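October, Monday, 4:10 pm
2 min read

Back at the catalog cleanup for the Dunton branch, and what a nice long afternoon it's been! I pulled the fiction records that came over from Deltlow, 2307 of them, and started with the thrillers (my favorites, I admit it). In 316 records the series title is sitting in the subtitle field, so the Alarcón novels show up as if each one were its own little series.
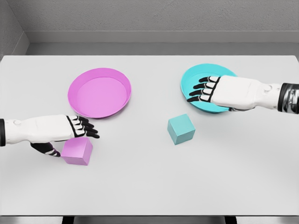

The fix is easy enough once you get the rhythm of it: move the series name, add the volume number, check the page count against the book in hand. I did the Irkov translations the same way, though two of them have the translator down as the author and I'd love a second opinion before I touch those. Large print is still waiting. Please don't merge it with regular print yet, whoever gets here first tomorrow. I left off at the letter M.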